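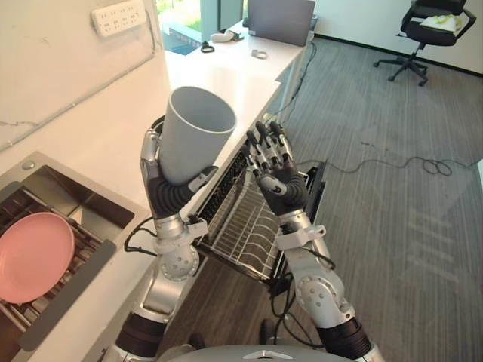

Gray cup in the left hand, right hand over the dish rack.

Inlow Local Forum > Elections and Town Hall > Going from 17 polling places to 5, opinions?

Margarida Cardoso
Posted Fri 12 June

The county mailer came yesterday and it went straight on the fridge, where I can glare at it. Starting in November, Inlow drops its 17 neighborhood polling places and opens 5 vote centers. Any registered voter can go to any of them. The word "convenient" is in the mailer four times, which is usually how I know I'll be driving somewhere.

I've voted at the Trarska Street firehouse my whole adult life. I can see it from my porch. My closest vote center is going to be Henriques Hall, on the far side of the river, next to the tire place. I have a car, so I'll live. Plenty of people on my street don't, and the bus stops running over there after the dinner hour.

Has anyone lived somewhere that did this? Did turnout drop, or did everybody grumble for one election and then forget there had ever been a firehouse?

Minttu Kokkonen
Lived through it in my last county. There was grumbling, then there were lines, then the next time there were shorter lines. The good part is that you can't go to the wrong place. I used to work the check-in table, and on a busy morning I'd send away one person after another who had lived two blocks on the wrong side of a boundary that nobody could find on a map, including me. Some came back with the right address written on their hand. Plenty just went to work.

With vote centers I never sent anybody away for that. I'd take the trade. But five sounds thin for a place as spread out as this one.

Belmiro Sampaio
It's thin. It's also cheap, and the mailer is shy about that part. Fewer buildings, fewer workers, fewer lunches. I don't even mind saving money on elections, I'd just like it said to my face. "We are closing your polling place to save on folding tables" would get my grudging respect.

Minttu, your wrong-place problem has a cheaper fix. Put two precincts in one room. Our old school gym did that for years. If you were at the wrong table you walked over to the other table.

Minttu Kokkonen
Sure, and if you belonged to a third precinct you walked to the parking lot.

Sosina Tsegaye
Can we talk about the check-in system? If any voter can show up at any site, all of the sites need to know in close to real time who has already voted. Paper books can't do that. So the whole plan rests on the electronic pollbooks, which the mailer says will run on something called Dornumix. I went looking for how it behaves when the internet goes down and found a very nice page with a sunrise on it.

My questions, which I've also sent to the county clerk's office:
Does each site have a printed backup list, and how old is it by the time the doors open?
If the connection drops, do voters get a regular ballot or a provisional one?
Who decides, and is that person in the building?

I'm in favor of the change, by the way. I'd like it to work, that's why I'm being annoying.

Margarida Cardoso
Please keep being annoying. The provisional question is a big one for me. My father got a provisional ballot once over a typo in his last name and came home convinced they'd thrown it in a bin. It was counted, there's a lookup for that, but he never trusted the thing again and he told everybody at church.

Belmiro Sampaio
Your father and I would get along.

On Sosina's second one, I asked something close to that at the county open house. I was told the tablets keep working offline and sync up later. Later than what, I asked. The young man looked at his brochure for a while. He was very polite.

Minttu Kokkonen
Offline mode is normal. Ours dropped out before lunch one year and we kept checking people in from the stored list. The risk is somebody voting at two sites during the gap, and that gets caught when everything reconnects. It's also a felony, and a lot of driving for one extra vote for county assessor.

I'd worry more about parking. Henriques Hall has that tiny lot with the dumpster in it.

Sosina Tsegaye
Then let's get the dumpster in writing too. The comment period is open until the clerk files the final site list, and comments can go in by email or on paper at the front counter. If you write, name the site and say what's wrong with it. "I hate this" gets put in a stack with the other ones that say "I hate this." "There's no bus to Henriques Hall for the last three hours of voting" is something they have to answer.

Margarida, would you write the bus one? You have the schedule and you clearly have the anger.

Margarida Cardoso
I have both, and I have a free evening. Going to ask for a sixth site on our side of the river, or failing that, late buses on Election Day. If they come back with the firehouse I will be insufferable.

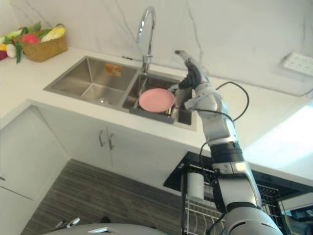 Angeliki Raptis
Coming in from the other side of this, because I'm one of the people it helps. I work at the hospital in the middle of town and live out past the quarry. Under the old setup I had to vote out by my house, before a shift that starts at six or after one that ends when it feels like ending. I've missed three elections that way and I'm not proud of it. With a vote center two streets from work I can go on my break in my ugly shoes.

So please ask for the sixth site, I'll sign it. I'd just rather you didn't ask them to scrap the other five.

Belmiro Sampaio
I was going to ask them to scrap the other five.

Angeliki Raptis
I figured.

Belmiro Sampaio
Fine. I'll ask for the sixth site and a printed list at every door, and I'll keep my feelings about folding tables in a separate letter. Sosina, did the clerk's office ever write back?

Sosina Tsegaye
They did, this afternoon. Printed backups at every site, run the night before. The other two questions have been "forwarded." I'll post whatever comes back.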